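Small rack on the dining table, finally!

nakevholm28
So happy with this little open rack! Netgear switch on top, Dell server right under it. Everything fits and I still have room to eat (barely). My plan is to leave it on the bubble wrap until Saturday - it keeps the table from getting scratched.
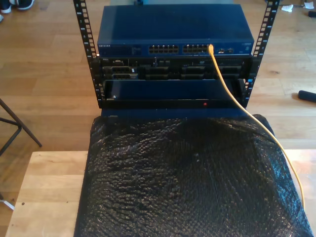 Next up is shorter cables, and then a proper shelf in the hall closet.

fahmy12
Love it! But I'd get it off the wrap. Too squishy for a server.

sellholm
Disagree, fine for a few days. Closet worries me more - heat!

nakevholm28
Door stays open, promise!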